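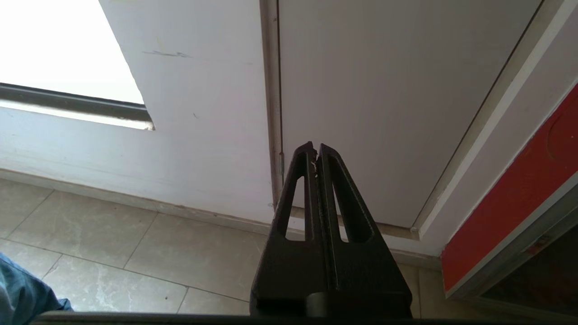
3 min read

Progress report: door and hallway trials, including our open day
Prepared by Ermelinda Simões, Brindadside
5 June 2020

Dear all at Durnenus,

Thank you again for your patience with this one, and for the kind notes after the last report. I know you asked for a page or so and I'll do my best, though those of you who came along to the open day will know I don't always manage it!

The big news is that the open day went ahead and we had 21 visitors through the building, which is a lot of people for our hallway. We ran the program in two sittings so that everyone could stand close enough to see the fingers working. The arm was set up facing the white door at the end of the tiled floor, the same spot we have used for practice since January, and I gave a short talk at the start of each sitting while the others got things ready.

In the first sitting the arm made its approach to the door and stopped short, as planned, so that people could ask questions. They asked plenty. A retired nurse wanted to know how gently it could push, and we spent a good while on that -- far longer than I had allowed for, but it was the best talk of the day. The second sitting covered the full approach and a light push at the panel. It went well on the first two tries and poorly on the third, when the arm came in too far to the left and we stopped it by hand. I would sooner you heard that from me than from the neighbours.

Daylight is still our main worry. The window beside the door is very bright for much of the day, and the wrist camera loses most of the detail in that corner. Fabbri has lent us a blind to try, and we'll compare results with it up and down before deciding whether to buy one.

The fingers are showing some wear along their raised edges, with a few light scratches on the black finish. Basier looked them over and is happy for us to carry on with the same pair for now. I have left the spare set in the budget all the same.

On money, we have $1,000 left in the events line. With your blessing I'd like to move it across to the next visit, when we hope to host a group from the seniors' centre. They have asked for chairs, a slower pace and a proper cup of tea, and I think we can manage all of that.

Still to do before the next report: finish the blind trials, write up the visitors' comments, and repeat the left-hand approach until we understand what went wrong. I'll send the comments through separately as they run to several pages and some of the handwriting is a challenge.

With warm thanks,
Ermelinda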